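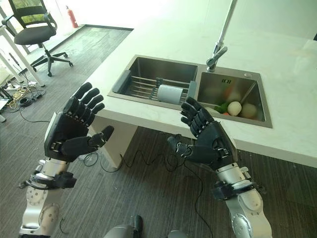

Figura 3. Dos brazos robóticos con manos negras, en alto, frente a una encimera blanca con fregadero de acero inoxidable de dos senos.

4.2. El descanso como variable incómoda

Pocas ideas gozan de tan buena salud en el hockey sobre hielo como la de que el parón de mitad de temporada «rompe el ritmo». La sostienen los entrenadores que pierden el primer partido tras la pausa; los que lo ganan prefieren hablar de piernas frescas. Ambas explicaciones comparten la ventaja de formularse siempre después del resultado.

Para examinar el asunto con algo menos de elegancia retórica, revisamos 646 partidos de categorías semiprofesionales, 94 de ellos disputados inmediatamente después de un parón. El criterio de inclusión fue el propuesto por Seidel y Oltmanns: un descanso cuenta como tal si el equipo no compite durante al menos seis días. Grube y Teuber defienden un umbral de ocho, lo que tendría la virtud de eliminar casi todos los casos que contradicen su hipótesis.

La diferencia en tiros a puerta entre los partidos posteriores a la pausa y el resto resultó pequeña y, según el modelo, cambiaba de signo. En superioridad numérica apareció una ligera pérdida de eficacia durante el primer periodo, que se desvanecía en el segundo. Meinecke ya había descrito algo parecido y lo llamó «óxido posicional», término que ha hecho más fortuna que los datos que lo acompañaban.

Conviene señalar dos limitaciones. Las actas de 17 encuentros recogían los tiros bloqueados como tiros a puerta, costumbre local que descubrimos tarde y con poca alegría. Además, los equipos no descansan del mismo modo: unos mantienen sesiones diarias sobre hielo y otros conceden vacaciones completas, categoría en la que los cuestionarios devueltos por los clubes incluyen también «gimnasio voluntario».

Con estas reservas, no encontramos apoyo para atribuir al calendario las derrotas posteriores al parón. El efecto de jugar fuera de casa fue mayor en todos los modelos estimados, aunque se presta bastante peor a una rueda de prensa.

Utilizamos cookies propias y de terceros para mejorar su experiencia de lectura. Aceptar todas | Rechazar | Configurar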